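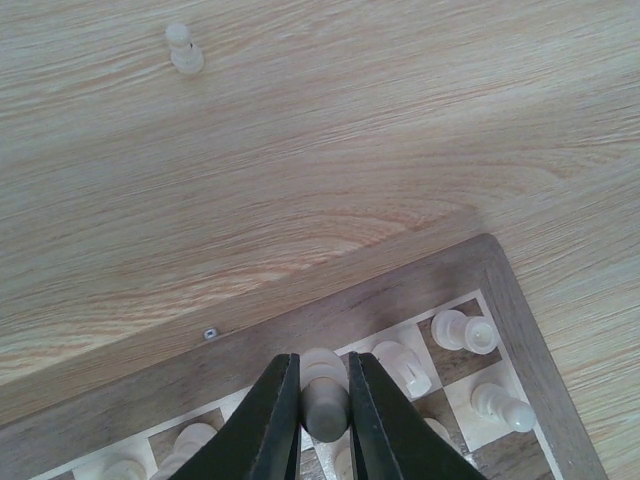
You don't need a continuity log anymore, a reader wrote under my last page. Just have whoever is closest take a phone picture after every take, dump it all in a shared folder, and let the editor sort it out.

I've worked on three shorts that did it that way. On the last one, shot in Stondisbridge in August, the shared folder held 779 pictures by the end of the shoot. Most had no slate in them, a good number were of people's lunch, and when we wanted to know which hand the lead had held the letter in at the end of scene 12, it took 40 minutes to find out that we didn't have it. So I'm going to explain the log. It's dull and it works about as well as anything I've tried, which I wouldn't call high praise.

What you need

A clipboard, a printed form, a pencil, and a phone or small camera that belongs to one person for the whole day. Brandby sells a continuity binder with colored tabs. I bought one. The tabs fell off and the form inside has a box for "mood," which I have never seen anyone fill in with anything useful. A plain sheet with six columns is fine: scene, setup, take, props, wardrobe, notes.

Step 1. Go through the script before the shoot

Mark every object that somebody touches, moves, eats, opens or breaks. Leave the set dressing alone for now. If a lamp never gets touched, it will probably look after itself, unless the grip moves it, and the grip will move it.

Next to each object write where it has to be when the scene starts and where it ends up. If the script doesn't say, ask the director and write down the answer. Directors change their minds and later remember having always wanted it that way. A dated note helps a little.

Step 2. Take the reference pictures

Two per setup: one wide from the camera's side, one close on whatever the actors handle. Put the slate or a piece of paper with the scene number in the wide one. Take them at the end of the take you think will be used, plus the start of the next one if anything was reset.

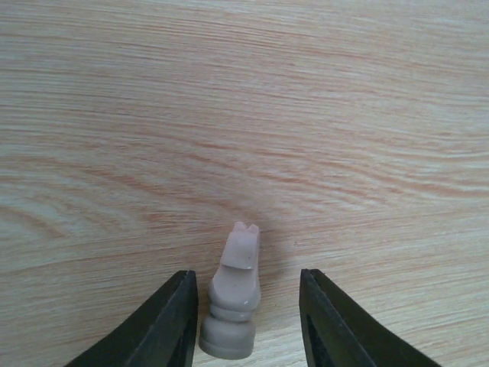 Knight on the tabletop, close view.

People will tell you to take more. I don't see the point. A 20-setup day done this way gives you 40 pictures, and you can look through 40 pictures while everyone waits. You can't do that with 300.

Step 3. Write down what a picture can't hold

Which line she sat down on. Which hand. Whether the door was pulled shut before he spoke or after. A still gives you the end of a movement and none of the timing, and timing is what the editor will be asking for. Write the line of dialog first, then the action, in as few words as you can read back later:

"you never called" – sits, cup in L hand
"I did" – cup down, R of plate

The Briggs app does have a voice note feature for this. In a quiet room it may be handy. On set you'll be shushed. 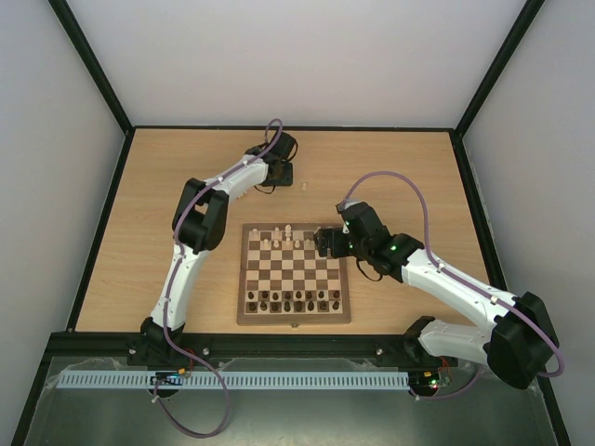
Step 4 is the reset, and it's where I trust people least, me included. Everyone is sure they remember how things stood. Don't ask "does that look right?" or the whole crew will say yes. Read the log out loud and have someone else check the set against it, item by item. Board games are a good place to practice. Take a chessboard with the dark pieces filling the two rows at the front, the light ones clustered at the far side, and one light piece standing by itself on the table beyond the board. "Chess set, game in progress" is a useless note for that. Write which piece is off, which side of the board it's on, and which color is nearest the camera. Then turn the board around and see if a friend can put it back from your words alone. Mine couldn't the first two times.

Step 5. Hand it over the same day

Scan or photograph the sheets, rename the pictures by scene and setup, and send both together. I've used Stostska for the file transfer and had no trouble, though I'd keep the paper until the cut is locked. Pencil survives rain, and I have yet to see a pencil sheet fail to sync.

If something doesn't match

Tell the director once, clearly, before the camera rolls, and write down that you did. Some mismatches don't matter. If the audience is watching her face, the level in the glass can be off by an inch and the scene will play. I'd still fix it if it takes ten seconds. If it takes ten minutes and the light is going, let it go and mark the take so the editor knows where to look.

Last updated 13/12/2021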